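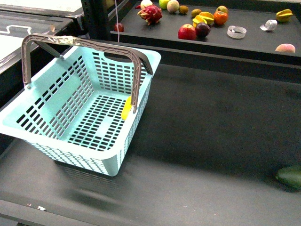
If you've ever tried to get a two-armed robot to put fruit in a shopping basket, you already know why I started selling this kit. I'd been doing it the hard way for ages, driving down to the shops for props and coming home with things that rolled, squashed or went brown by Wednesday. So I put together the set I wished somebody would sell me, and that became the Kistumar Grocery Kit.

I'm Kuldeep Tyagi, and I run Kistumar out of a small workshop in Hellville. I pack every kit myself, so if a kiwi is missing you can blame me directly!

What you get

The kit is a mix of artificial fruit, a slotted plastic basket with a folding carry handle, and a set of printed task cards. I went with a basket in a pale colour because on a black bench it stands out beautifully, and most of the people I sell to are working on black benches. The slots matter more than you'd think. A bit of yellow showing through the side wall is a real headache for a vision system that's only ever seen whole bananas, and I reckon that's exactly the sort of headache you want early on, before you've promised anything to a customer.

The fruit runs from easy to nasty. Apples are your warm-up. Kiwis are small and brown and like to be mistaken for each other. The dragon fruit has those spiky bits that catch on fingers, and the star fruit has ridges that never seem to line up with the grip you planned (I have a soft spot for the star fruit, I'll admit it). There are citrus-style wedges too, for when you're feeling brave.

The handle

This is where I get the most mail, so I'll give it a bit of room. The handle folds on a pivot at each side, and it will happily swing across the opening while an arm is on its way in. You can treat that as part of the task, and there are task cards for it, or you can stand the handle up and leave it alone. A turn of pale tape around the grip gives you a patch of a different colour to look for, and it comes off again if you want the plain version. I do most of my own runs with the tape on.

The task cards

There are 60 cards in the box, sorted into three levels. Level one is a single piece of fruit going into the basket. Level two asks for a particular piece out of a crowd, so you'll want a shelf or ledge at the back of your table to spread the rest out on. Level three has you taking things back out, moving the handle, or sorting by colour – and the plum sitting against the red apple is my favourite card in the whole deck. Same sort of shape, both reddish, touching each other. Lovely and mean.

You can use the cards for hand-guided demonstrations, for scripted runs, or just to settle an argument over whose controller is better. No software is bundled. I tried that with the first batch and spent all of May answering questions about other people's drivers, so now it's props and cards only, and everyone's happier.

Does it suit my gripper?

Most parallel grippers I've tried will manage everything in the box. The melon is the big one, so measure your opening before you order. If yours won't make it around the melon, choose the Chaturvedi set at checkout, where the melon is swapped for 2 extra pieces of small fruit. Same price. Suction cups do fine on the apples and the plum, and poorly on the kiwis, as you'd expect from anything fuzzy.

If you need soft fingertips, I'd look at the Soltora pads. I stock them separately and I use them on my own bench. They're grippy enough for the smooth fruit and they don't leave marks. My last set did almost 12 weeks of daily running before I swapped them.

Care and spares

Wipe the fruit with a damp cloth. Please don't use solvent, it takes the colour off the peach. Any single piece can be reordered, and spare handles are there too, because people do lean on them.

Orders go out from the workshop in padded boxes. Drop me a line if you want a bigger class set and I'll work out a price with you.

Contact: use the order form or ring the Hellville workshop | © Kistumar | Back to top

Comments

Marnie_D
Bought the Chaturvedi set for our teaching lab. Students finished level one before lunch and have been stuck on the handle cards ever since. Good value.

pete at the bench
Would love a darker basket as an option. Ours is on a white table and the pale colour washes out a bit under the lights.

Kuldeep (Kistumar)
Fair point Pete, I've got a charcoal one on trial now. Send me your address and I'll put you down for one.

gripperfan
Avocado keeps rolling off the far side of my table. Any tips?

Marnie_D
Strip of felt along the edge, worked for us.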